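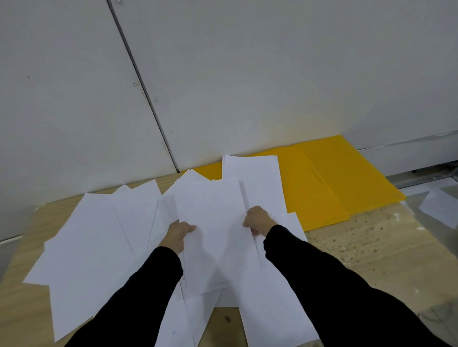

Minutes, October meeting, Skolitz Tenants' Newsletter

Present: Ctibor Oravec (chair), Ebenezer Lamptey (minutes), four others who asked to be listed as "others".

1. Last minutes
Approved, once found. They were in the pile.

2. The pile
Sorting is still being done on the floor. Ctibor said white paper all looks alike after the first hour. Ebenezer moved that loose sheets be squared up and clipped before anyone goes home – carried, one abstention, from the person holding the clips.

3. Print run
Brabec quoted 192 for 1,000 copies. Last issue we printed 656 and still have a good many, so the matter was put off.

4. Pages with pen marks
To be kept apart until someone admits to writing on them. Scrap goes to the Betemov building for the kids to draw on.

5. Any other business
Request for a table. Ctibor will ask upstairs, again.

Closed at 8:40 p.m. Next meeting in November, same floor.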